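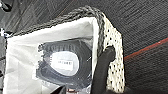 ## Stock numbers go back to old values after CSV import

**Opened by:** Jasper Verhoeven, Fluluvetti (home textiles and storage)
**Handled by:** Lowri Bowen, Sarnusell support
**Status:** waiting for customer

### Problem

We import our stock file into Sarnusell every morning at 7:10. The file has 800 rows, one row for each product variant. The import page says "completed" and gives no warning. When I open the product list directly after, all numbers are correct. By 7:30 a part of the products has again the stock from the day before.

It began in August, after we added the second location, Kemeys. Before this we had only the shop location and the same file worked without trouble.

We already sold two lined baskets which we did not have, so I would like to solve this soon.

### What I tried

1. Saved the file again as UTF-8 with comma, before it was semicolon. No change.
2. Removed the empty column at the end. No change.
3. Split the file in two parts of 400 rows and imported them one after the other. The first part stays correct, the second part goes back.
4. Imported the second part alone. It goes back also.
5. Logged out on all other computers, in case a colleague had an old page open. No change.

From steps 3 and 4 I think the size of the file is not the cause. It must be something with these products. 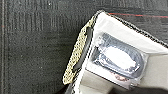
I compared the second part with the first, column by column. The only difference I find is that products in the second part have a location code filled in, and in the first part this column is empty. The code is written "KEMEYS" in my file, but in the settings it is "Kemeys". I do not know if capital letters are important for you.

### Reply from Lowri Bowen

Hi Jasper, thanks for testing so much already. Capitals do matter in that column. A code we can't match is saved to the default location, and then the Gernuvska connector runs at 7:20 and writes its own numbers over it. Please correct the code, pause the connector, and import only 100 rows from the second part. Let me know what you see after 7:30.

### Update from Jasper

Code corrected, connector paused, 100 rows imported. At 7:45 the numbers are still good. I then imported the other 300 rows - also good at 8:15.

Then I switched the connector on again, and 12 products changed back at the next run. All of them have a variant name with a slash in it, for example "gray/white". The export from Gernuvska is attached. Should I rename these variants, or can it be repaired on your side? I prefer not to rename, the names are printed on our shelf labels.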